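Pluresska Planda Badminton Posts, Wheelaway

Freestanding badminton posts for school halls and sports centres where floor sockets can't be fitted. The base of each post is weighted, so nothing has to be screwed down. Tip the post back onto its wheels and it can be moved by one adult.

Sold as a set of 2 posts with a net. Price per set: £1,465 including VAT and mainland delivery.
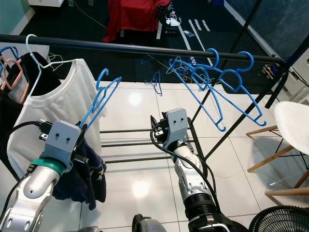
What's in the box
2 posts with weighted bases
2 spare net cords
Club net, brown mesh with white tape
Fitting instructions

Post details
Steel uprights, powder coated in blue or dark green. Please choose a colour when ordering. The net cord runs over a pulley at the top and is tied off on a cleat at the side. Wheels are non-marking rubber and suitable for sprung wood, vinyl and poured floors. The underside of the base has a replaceable rubber pad.

The posts stand on the doubles sidelines. Please check that there is enough clear space beside the court for the bases, particularly in halls where two courts share a walkway.

Other sizes
The Güler has a lighter base and is meant for junior sessions and garden use. It is not suitable for matches. The Plulirau is the socketed version and needs a floor sleeve, sold separately.

Care
Wipe down with a damp cloth. Slacken the net cord after play. Check the cleat screws at the start of each term and tighten if needed. Do not store outdoors.

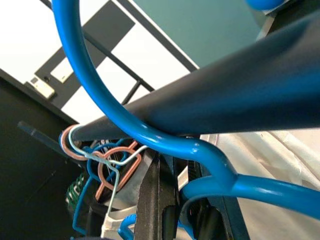 Delivery and returns
Delivered on a pallet to the kerbside. The driver will not carry the posts into the building, so please have someone ready to help. Orders placed in November may take longer than usual. Unused sets can be returned in the original packaging, with collection charged at cost. Worn pads, wheels and cords can be ordered from the spares page.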